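Felt food

Felt food is a category of soft toy in which items of food, drink and packaging are made from cut and sewn felt. It is used mainly in pretend play by young children, in play kitchens, toy shops and preschool classrooms. It is also made and collected by adults as a branch of hand sewing.

Materials

Most felt food is made from one of three kinds of felt. Wool felt is dense and holds a cut edge well, but costs more and may shrink in the wash. Acrylic or polyester felt is cheaper and comes in a wide range of colors, though its surface tends to pill and grow fuzzy with handling. Blended felts fall between the two. Because felt does not fray in the way woven cloth does, edges can be left raw and pieces joined without a hem. Fillings include polyester fiber, wool scraps and, for flat items such as sliced cheese or lettuce, no filling at all.

Construction

Simple pieces are made from two matching shapes laid together and sewn close to the edge. Running stitch leaves a row of short dashes on the surface, while blanket stitch wraps the edge and gives a firmer outline. Rounded foods such as tomatoes and oranges are built from several tapered panels, drawn together at both ends. Bottles and jars may be made flat, from a front and a back, or as a tube with a separate round base that allows them to stand. Labels are usually cut from a second color of felt and sewn on before the main seam is closed – a step that is hard to carry out afterward.

Design

Makers differ on how closely a piece should follow real food. The pattern designer Parvathi Suvarna favored plain outlines and one or two colors, on the view that a child needs only enough detail to name the item. Hema Bhat, whose Tritar pattern series grew to 369 designs, worked at life size and matched her colors to produce bought at market. Condiments, bread and fried eggs are among the subjects most often given to beginners.

Use in classrooms

Preschool teachers use felt food for sorting, naming and taking turns, and in games of shop and restaurant. It is quiet when dropped and light to store. A classroom guide by Anitha Kartha recommends a basic set of 40 pieces, with at least 2 of each common item so that children can share.

Care and safety

Wool pieces are normally spot cleaned with cool water and mild soap. Small parts such as beads and buttons are left off toys meant for children under three, and seams are checked from time to time for loose thread or escaping fill.

See also: Doll clothes; Play kitchen; Soft sculpture

Last edited April 30, 2025
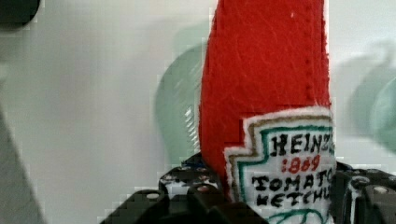
Reading time: 2 minutes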